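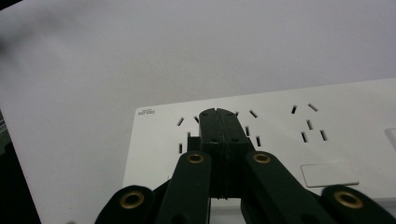 Power point (Australia and New Zealand)

A power point, also called a general purpose outlet or GPO by electricians and by people who have recently spoken to one, is the wall socket used in Australian and New Zealand buildings. It consists of a flat plate, usually white, with one or more socket positions. Each position has two slanted slots for the active and neutral pins and a vertical slot below them for earth. The slanted pair is often said to resemble a worried face. The earth slot is the mouth.

Naming

"Power point" is the everyday term and predates the presentation software by several decades, a fact that has not helped it in search results. "Outlet" is understood but sounds imported. The abbreviation GPO once also stood for General Post Office, so older city dwellers may still arrange to meet under one.

Layout

The double is the standard household plate. Singles survive behind refrigerators and in hallways, where they serve the vacuum cleaner. Plates with three or more positions are sold for desks, workbenches and the wall behind the television, a location that has never had enough.

Sockets normally have a switch for each position, and down is on. Visitors from North America, where up is on, tend to learn this after an evening spent charging nothing. Some plates have no switches on the face and are controlled from elsewhere or left live, subject to the wiring rules.

Plugs with two flat pins and no earth pin fit the same socket and are common on lamps, chargers and other double-insulated appliances. Large plug-in adapters fit too, in the sense that one of them will fit and the neighboring position will then be decorative.

Placement

Height above the floor is partly a matter of regulation and partly a matter of where the electrician was kneeling. Kitchen sockets go above the counter and must keep their distance from the sink. Bedroom sockets are placed on either side of where the builder believed the bed would be.

In a survey of 516 rental apartments, the housing researcher Lanying Kong found that the bedroom socket most often used by tenants was the one farthest from the bed, reached by extension cord. Her report, Behind the Wardrobe, also recorded 7 apartments in which a working socket had been found inside a built-in closet. The tenants were pleased.

Appearance

White remains the default. Its chief rival is slightly older white. Replacement plates rarely match the ones already on the wall, and the designer Sebastião Quintana has argued that a house can be dated by its plates more reliably than by its paperwork. His Oline range came in more than 3000 combinations of color, cover and switch shape. According to the trade newsletter Wedley, most buyers chose white.

Painting over a plate is discouraged but widespread.

See also

Extension cord
Light switch
Plug adapter
Power board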